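How Brown Paper Is Made

Brown paper is used for grocery bags, parcels, cardboard boxes and table covers. It is the same basic material as white paper, with fewer steps in the making. The brown color comes from the wood.

What wood is made of

Wood is built from very thin tubes called fibers. You would need a magnifying glass to see a single one well. The fibers are held together by a natural glue called lignin. Lignin makes a tree stiff enough to stand up. It also has a brown color.

To make paper, the fibers must be separated from each other. Long fibers make strong paper. Pine and spruce trees have long fibers, so they are often used for bags and wrapping. Birch and other leafy trees have shorter fibers, which give a smoother sheet that tears more easily.

Step 1: Chipping

Logs arrive at the mill with the bark on. They tumble inside a large turning drum until the bark rubs off. The bark is burned to make heat for the mill. The bare logs go into a chipper, which cuts them into flat pieces.

Step 2: Cooking

The chips are cooked in a tall steel tank called a digester. Water and strong chemicals are added and the tank is heated under pressure, like a very large pressure cooker. After a few hours most of the lignin has dissolved. The fibers come loose and form a wet, brown mush called pulp.

This method is called the kraft process. Kraft is the German word for strength.

Step 3: Washing

The pulp is rinsed to remove the chemicals and the dissolved lignin. A little lignin stays behind. White paper goes through bleaching at this point. Brown paper skips it.

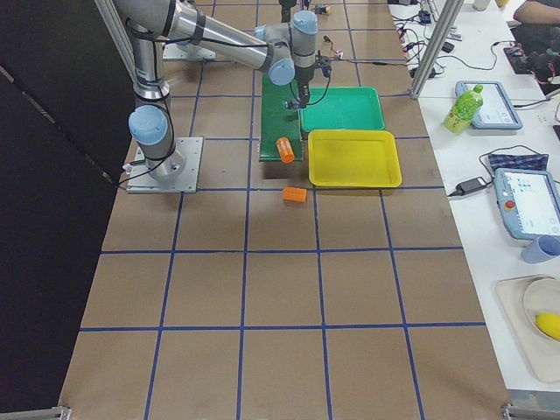 Step 4: Forming the sheet

The pulp is mixed with a great deal of water, until it is nearly all water and only a small part fiber. It is then sprayed onto a moving mesh belt. Water drains through the holes and the fibers stay on top, crossing over each other in a thin mat.

More of the fibers point along the direction the belt travels than across it. This is called the grain of the paper. Grain matters when paper is folded or torn.

Step 5: Pressing and drying

Heavy rollers squeeze water out of the mat. Next the sheet passes over hot metal cylinders, one after another. The machine at the Masham mill in Nerkbridge has 34 of them. As the sheet dries, the fibers bond to each other. No glue is needed for this. The finished paper is wound onto a roll and later cut to size.

Test the grain yourself

You need one sheet of brown paper and a ruler.

Tear the sheet from top to bottom. Then tear it from side to side. One tear will be fairly straight and the other will wander. The straight tear follows the grain. Fold the paper in both directions and compare the creases. The neater crease also follows the grain.

Using the fibers again

Used brown paper can be mixed with water and turned back into pulp. Each time this is done, the fibers get shorter and weaker. Mills add new fibers to keep the paper strong. Paper with grease or food on it should be kept out of the recycling bin, as oil does not wash out of the pulp.

Words to know

Digester: the tank in which wood chips are cooked.
Grain: the direction in which most fibers lie.
Lignin: the natural glue in wood.
Pulp: wet, separated fibers.

Text by Faraji Mabula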